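Onine Laundry Access Project
Progress report, second period
Date of report: 1/13/18

1. Summary

Work in this period centered on water use at the Trorberg site and on moving the booking records to a single format. The water target was met. The booking work is behind schedule and will carry over. Spending is within the approved budget, with one transfer between lines requested in section 5.

2. Water and energy

Submeters were installed on the cold supply in October. Readings are taken at the start and end of each service day and entered in the site log. Mean use per wash cycle over the period was 48 liters. The grant agreement sets a ceiling of 55 liters, so no corrective work is planned.

Electricity is still read from the main building meter and includes hallway lighting. A separate meter has been ordered from Burnix. Until it is fitted, energy figures should be treated as an upper limit and should not be compared with those in the first report.

3. Site condition

The floor drain was cleared twice. The second blockage was traced to lint passing a worn screen, and the screen was replaced with a finer mesh. Flow has been normal at each check made after the change. The door closer on the street side remains out of adjustment.
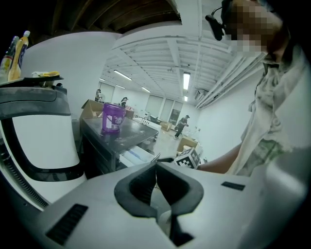
Figure 1. White and black curved machine panel at left, Trorberg site.

Detergent is now bought in bulk under the Ruangrit supply agreement. Unit cost fell, but the larger containers do not fit the existing shelf and are kept in the office. A lower shelf is included in the request below.

4. Enrollment and bookings

There were 158 households enrolled at the close of the period. Three of the five paper booking ledgers have been entered in the new format. The other two use an older numbering system in which one household can appear under more than one entry, and these must be matched by hand. Missed bookings cannot be reported reliably until this is finished.

5. Budget

Staff and supply costs are on plan. Repairs are under plan. We request approval to move the unspent part of the repair line to equipment, to cover the shelf and the electrician's fee for the new meter. The total award is unchanged.

6. Next period

Finish entry of the remaining ledgers.
Fit the electricity meter and take baseline readings.
Adjust or replace the street door closer.
Submit missed booking figures with the third report.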